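Laundry and Drying Area – Walkthrough Checklist with Comments
Halim House, second floor
Done by: Josiane Bodin
Copy to: Régis Huet
Month: April

Marks used: OK, FIX (needs doing before the next walkthrough), WATCH (not wrong yet).

1. Floor clear and dry
OK. Dry on the day, and clear apart from one slipper, left foot, gray. It has been there since the last walkthrough and I am starting to think of it as a fixture.

2. Washer, hoses and shutoff valve
FIX. Hoses are fine, no bulges. The shutoff valve turns, but only for people with better wrists than mine. If the Ondow washer ever lets go, we will need it to turn for anyone who happens to be standing there. Please have it freed up or replaced.

3. Dryer lint screen
FIX. I removed enough lint to knit a second dryer. The card on the wall says to clean it after every load, and the card is also covered in lint. Clean screen, clean card.

4. Dryer vent to outside
OK. Flap opens and closes. No nest this year.

5. Outlets and cords
WATCH. Cover plate by the window has a hairline crack at the lower screw. No cords across the walkway. The iron was unplugged and cool, with its cord wound the way the instructions show, so somebody has read item 5 of the last report. Thank you, whoever you are.

6. Drying rig: dowel and posts
WATCH. The long dowel has a slight curve to it. Wood does this, and so do I, but I would like it looked at before it gets any heavier work. Socks and small things only, please. No jeans, no bath mats, and no comforter, Régis, even if it is "only for an hour." The slanted posts at either side get a push test each walkthrough. Both passed on Monday.

7. Drying rig: hook and tape
FIX. The wire hook is held at the middle of the dowel by a wad of clear tape. I have nothing against tape. It has kept this building together through two landlords. But it gets old without telling anyone, and the hook should have a proper fastening with a screw in it. Until then, check the tape before hanging anything and don't add another layer on top of the old one.
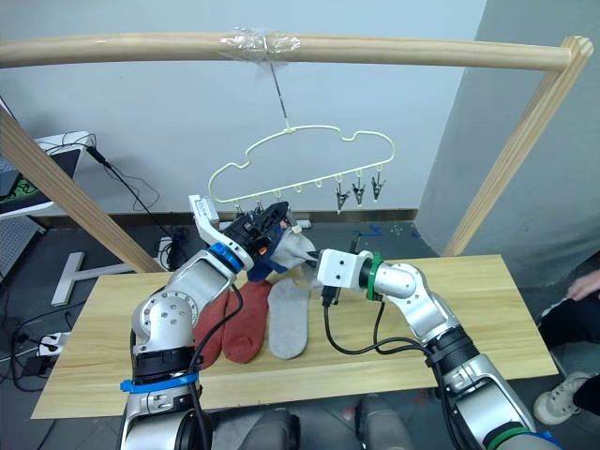
8. Clip hanger
OK. The cream-yellow one shaped like a cloud stays in service. Check that each clip closes all the way and that its loop isn't split. The jaws are metal, so hang socks by the cuff and keep the clips off anything you are fond of. Spread the load along the bar, or the cloud tips to one side and the weather slides off it.

9. Table under the rig
OK, with a request. Use it for sorting and pairing. It is light wood and it will mark, so coffee goes elsewhere. Pair socks as they come down. The orphan basket was full again, and I am not writing a procedure for it.

10. Detergent storage
FIX. Caps on, labels facing out, top shelf. The big Cetis bottle was on the bottom shelf with no cap. The cap was on the top shelf, so I will give half credit.

11. Smoke alarm
OK. Tested at 10 a.m. Apologies to the night shift in room 263.

12. Exit path and door
WATCH. Door closes by itself if you give it a moment and some encouragement. Closer arm could use adjusting.

Items carried over from last time: 2 and 12. Régis, the valve really is the one I'd start with. I have a spare key to the supply closet if yours is still in the other coat.

Signed, J. Bodin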